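Low Pressure, Loaded Bike: Setting Up for a Canal Towpath Tour

A towpath looks like the easiest surface a touring rider can pick. It is flat, it is closed to cars, and the navigation takes care of itself. The Idirden line, which runs 79 miles between two lock towns, has all of that and still produces more wheel trouble than the hill routes on either side of it.

The reason is the surface. Crushed limestone packs hard in the center and stays soft at the edges. Wherever a bridge narrows the path, riders move over to let walkers by and drop a loaded rear wheel into the soft part. Tyson McKinnon builds touring wheels in a two-bay shop near the eastern end, and most of the repairs he takes in are rear wheels with slack spokes on the left side.

"People blame the rim," he says. "Usually the tension was uneven when they left home."

Tires

McKinnon fits a 50 mm tire front and rear on anything carrying four bags. The frame has to clear it with room for grit, and many older touring frames do not. Check the gap at the chainstays before ordering. Fenders reduce it further.

Tread matters less than casing. A file tread with small side knobs rolls well on the packed center line and holds on the shoulder. Set the pressure with the bags on, ride a mile, and let air out until the front stops skipping.

Bags and weight

Melahat Erdem rode the full line in October with 24 pounds on the rear rack and the rest on the fork. She had started with everything behind the saddle and moved the cook kit and tent forward at the first campsite. Breakfast was pancakes, so the kit was not small.

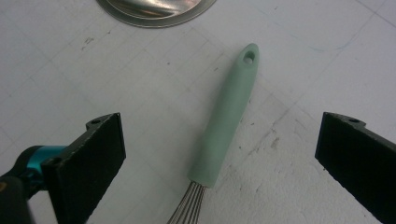
Water

Taps are spaced for boats. The longest dry stretch lies west of the Nyberg aqueduct, where the path leaves the villages and follows the contour. Carry two large bottles and a spare bladder, and fill all of them at the aqueduct tap - it is on the north bank, behind the lock office.

The locks

Each lock has a short ramp paved in brick, with raised courses for horses. Take these at walking speed. Erdem lost a pannier hook on the third one and finished the trip with a strap.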